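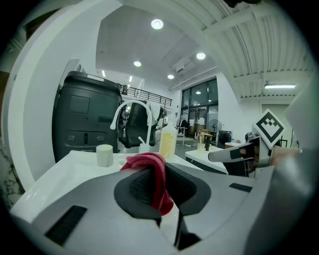

*A red cloth held at the sink with a hand-held gripper; a second gripper at the table behind.*

## Budget for the Hours First

The equipment plan for Gromusero, circulated in February, sets aside $3,000 for hand-held grippers and nothing for the staff time to use them. In our view the order should be reversed.

A gripper is a modest purchase. The work around it, at sinks and tables, with cloths and cups, takes people and floor space for as long as the project runs. Jiver bought six units in one order and had operators for three. The rest stayed on a shelf for more than 30 weeks, and the finger pads were out of production by the time they were needed.

Mateos took the slower course. It paid for one season of operator hours, then bought units to match. Spare pads and repairs had their own line in the budget.

We recommend that Gromusero do the same and hold the Clurnero quote until the staffing figures are in. The quote can be renewed. Hours left out of the plan will have to be taken from another department.

2021-07-15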